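Wimden print residency - where we've got to, 24 September 2005

Since January I've pulled 390 woodcuts and thrown out more than I'd like! The Diltano paper was lovely but drank the ink, so I've moved to the heavier Prultitz sheets.
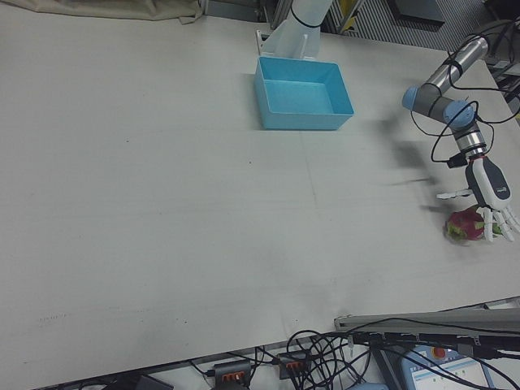
Could the edition be smaller, one of your trustees wondered after the open day, and yes, I think so - 11 large prints would suit the gallery better.

Money next. The Böttcher press hire came to £1234 and I've £662 left for framing (glass has gone up, so it'll be tight).

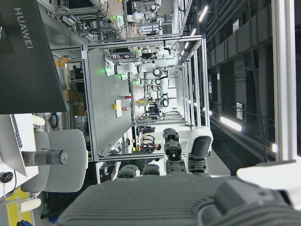 Please don't drop the evening classes, a woman wrote in the visitors' book, and I'd hate to as well. I'd like to run them until the lease is up, if you're happy with that. Blocks five and six still need cutting.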